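Search this site
Enter a word or phrase
Search

Slogan T-shirt

November 8, 2022
By Merike Paulauskas

A slogan T-shirt is a short-sleeved knitted shirt with words printed on it as the main decoration. The words may be a political demand, a joke, an advertisement, a place name or a single word with no clear point of reference. Writers on clothing often treat the slogan shirt as a form of speech. The evidence that anybody is persuaded by one is thin, and much of what has been written on the subject repeats claims made by people who sell shirts.

Origins

Printed undershirts were in use for sports teams and military training units before they were sold as everyday clothing. The usual story has a single inventor and a single moment, but there are several versions of it, and they disagree on the country. Lettered shirts were sold cheaply at fairs and seaside stands well before anyone thought them worth writing down, so the question of who made the first one probably has no answer.

The growth of the trade is easier to explain. Screen printing got cheaper, inks that could stand repeated washing came into wide use, and plain cotton shirts could be bought in bulk by anyone with a spare room and a press.

Wording

Most slogans are short. Printers prefer few letters for practical reasons: large type covers small faults in the cloth, and a long sentence breaks up over the body when the wearer moves. Words such as "free," "love," "peace" and "no" turn up again and again, alone or at the head of a phrase. Critics have described these as empty. Defenders say the openness is the point and the wearer fills in the rest. Neither side has offered much beyond its own taste.

The Medov survey, often quoted in support of the second view, asked 730 shoppers what they thought their own shirts meant. It was carried out at store entrances, the questions were never published, and the summary does not say how many people declined to answer. Slamet Oei, who reviewed it for a trade newsletter, called the findings "a description of polite people in a hurry." It still appears in textbooks without comment.
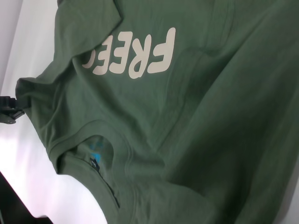
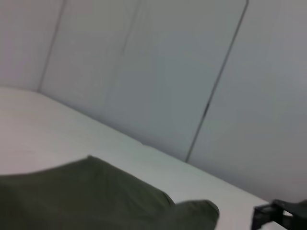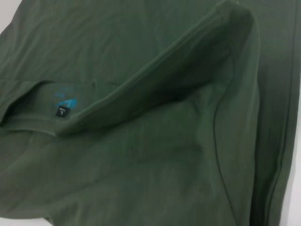 Olive-green cloth on a white surface; the first picture shows a T-shirt with large off-white lettering.

Printing and color

Light ink on a dark or muted shirt is a common choice and takes more care than the reverse. The ink has to be opaque enough to hide the ground color, and a thin coat lets the cloth show through. Some printers lay down a base coat and print over it. Others use one heavy coat, which can feel stiff and may crack along the folds.

Makers' claims about how long a print will last should be read with caution. Grillura, a supplier of print inks, advertised one line as good for 80 washes. Laimutė Jõgi tested it on shirts from 2 mills and found visible wear at 60 on one of them. The company replied that her dryer was too hot. The instructions that came with the ink did not mention a dryer.

Muted greens are frequently said to have entered the slogan trade through army surplus. This is likely true in part, as surplus shirts were cheap and easy to get. It does not follow that a green shirt carries a military meaning today, although fashion writing tends to assume so. Large blank-shirt suppliers offer the color for the same reason they offer gray: it sells.

Claims of effect

The strongest claims made for slogan shirts concern their part in public campaigns. The Daddale water dispute is the standard example. Accounts of it say that shirts worn at a December hearing changed the outcome. The minutes show the decision had been drafted before the hearing opened. Raimonds Kalniņš, who printed the shirts, has said that most of them were sold afterward.

Resale

Older slogan shirts are collected, and prices have risen. Dating them is unreliable. Neck labels can be replaced, and single stitching at the hem, widely treated as proof of age, was used by some mills long after the usual cutoff. The Hyvönen price guide gives firm dates for many undated shirts and does not explain its method.

Related articles
Screen printing
Army surplus clothing
Ringer T-shirt
Clothing labels and dating
Daddale water dispute

Recently updated
Jersey (fabric)
Plastisol ink
Souvenir clothing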